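# What is inside a desktop computer?

Most of a computer's parts are hidden in a metal case. Take the side panel off and you can see how they fit together. Only do this with a grown-up, and only when the computer is switched off and unplugged.

## The motherboard

The big green board is called the motherboard. Thin metal lines called traces run across it and carry signals from one part to another. Every other part connects to it in some way.

The square holder on the board is the CPU socket. The CPU is the chip that follows instructions, and a metal bracket presses it down when it is in place. Near the socket are long, narrow slots for memory. Memory holds the things the computer is working on right now - it forgets them when the power goes off.
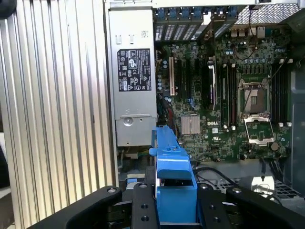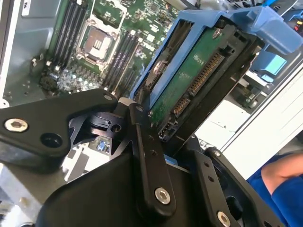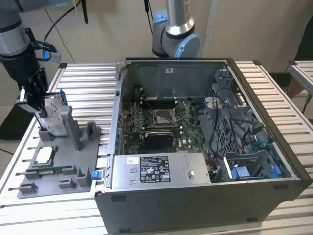 *First: the motherboard, with the CPU socket empty. Second: a hard drive in its blue carrier. Third: the open case, lying on its side.*

## The power supply

The silver metal box is the power supply. It takes electricity from the wall and changes it into the kind the other parts can use. The black label on it has warning signs for a good reason. Never open this box, even if the computer is unplugged, as it can still give you a shock.

## The hard drive

A hard drive keeps your pictures, games and homework safe when the computer is off. Inside it are smooth discs that spin very fast. The gold-coloured strips at one end are contacts. Cables plug in there, one for power and one for data.

The drive sits in a plastic carrier, and the carrier goes into a space called a drive bay.

## Words to know

**CPU** - short for central processing unit

**Heatsink** - a piece of metal with fins that carries heat away from a chip

**SATA** - the type of plug used on many hard drives

*Written by Zorica Gashi. Checked by Amos Szabo.*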